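Speaker notes: Choosing paint for a room you already furnished
Sithole Home Evenings, 19 January 2026

Slide 1. Title
Welcome people. Phones off. Say there will be time for questions at the end, and that the sample cards on the side table are free to take.

Slide 2. Start with what stays
Most people pick the paint first. If the sofa and the floor are staying, they should go first and the paint should follow. A sofa costs a lot more than a can of paint.

Slide 3. The budget
My own front room came to 1220 dollars with the painter. 500 of that was labor. The rest was paint, primer, filler and one repair to the ceiling that I had not planned for.
Pause here. Someone usually asks about the ceiling.

Slide 4. Samples
Paint a board, not the wall. Move it during the day. Look at it at breakfast and again with the lamps on. I used Plullura sample pots for this. Zillon pots are smaller but fine for one board.
Leave the board up for a week if you can.

Slide 5. Pinks and dark blues
Muted pink is easier to live with than bright pink. It goes well with navy and with brown floors. Keep the trim plain.
Show both slides, then go back to the list.

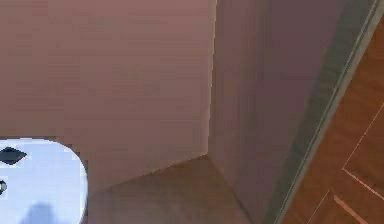
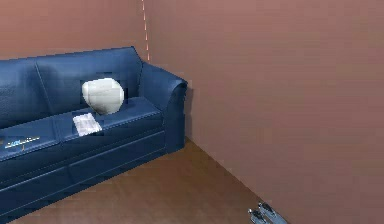

Reading time: 2 minutes

Slide 6. Sheen
Flat paint hides dents and marks easily. Eggshell wipes clean. In a hallway I would take eggshell every time. In a bedroom I would go flat.

Slide 7. Ordering
Buy all the cans together and check that the batch numbers match. Badau will hold up to 200 dollars of stock on deposit until the end of February. Ask at the desk by the door.

Questions. Repeat each one into the microphone before answering.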